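Okbridge > Who we are > About us

Filed under: Housing costs and mortgages

About Okbridge

Okbridge is a small research firm that reads housing market reports and says what we think is wrong with them. We cover house prices, rents and mortgage lending. We do not sell mortgages, we do not take a fee from anyone who does, and we do not publish a forecast of where prices will be next year. People ask us for one every December and we send them the same two paragraphs explaining why we won't.

The firm was set up by Annunziata Ferraro and Tomás Rebelo, who had both spent too long in the back offices of lenders watching price indices being quoted to one decimal place. Annunziata's complaint was that the index her employer used was built from valuations, and the valuers were looking at the index. Tomás had a simpler one. He wanted to know how many sales stood behind each figure, and it took him most of a year to find out.

That is still the first thing we ask. Our opening paper looked at a regional "average price" which had been repeated in the property pages for months. It rested on 80 completed sales, 10 of them in a single new block where the developer was paying buyers' legal costs and throwing in the carpets. Take out the block and the rise everybody had been writing about more or less went away. We sent the paper to the people who had produced the average. They thanked us and carried on using it.

We have since built our own record of sales, called Mazza, which at the last update held 2,413 completed transactions in the towns we follow. It is small. We would sooner have a small set where each price has been checked against what was paid than a large one full of asking prices, but we know what that costs us: in a quiet month Mazza can tell you very little about a given town, and we leave the cell blank.
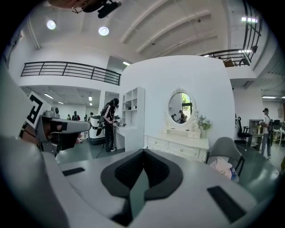
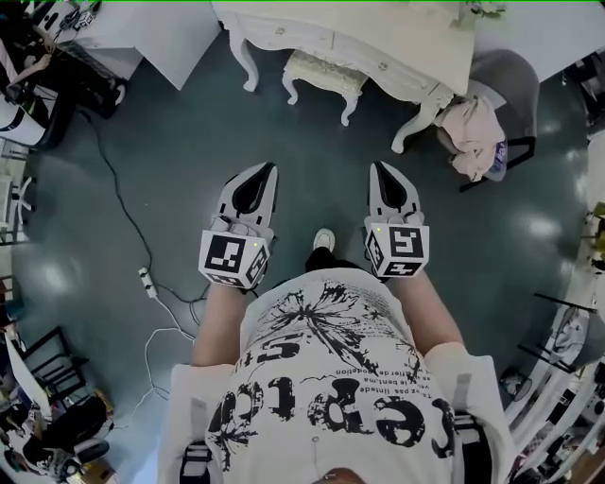
Not everyone is persuaded by this. Nazareno Ferraro wrote to us after the last rent survey to say that blank cells are no help to a family deciding whether to renew a lease, and that a rough figure with a warning on it would be more use than our scruples. He added that 1,198 tenancies ought to be enough to say something about the whole region, and that if we didn't, some letting agent would. We printed his letter in full. We have not changed the survey, though the regional total now appears on its first page with the spread beside it.

Tiziana Marino runs the rent work and Amado Dagdag looks after lending, including our yearly reading of what lenders mean by "affordable". The definition has moved three times since he started keeping a file on it, each time in the same direction.

We are paid by subscription, mostly by councils, housing charities and a few pension funds. Subscribers get the papers a fortnight early and have no say in them. One asked for a say and is no longer a subscriber. Corrections go at the top of the paper concerned, with the old figure left in so you can see how far out we were.

Last updated: December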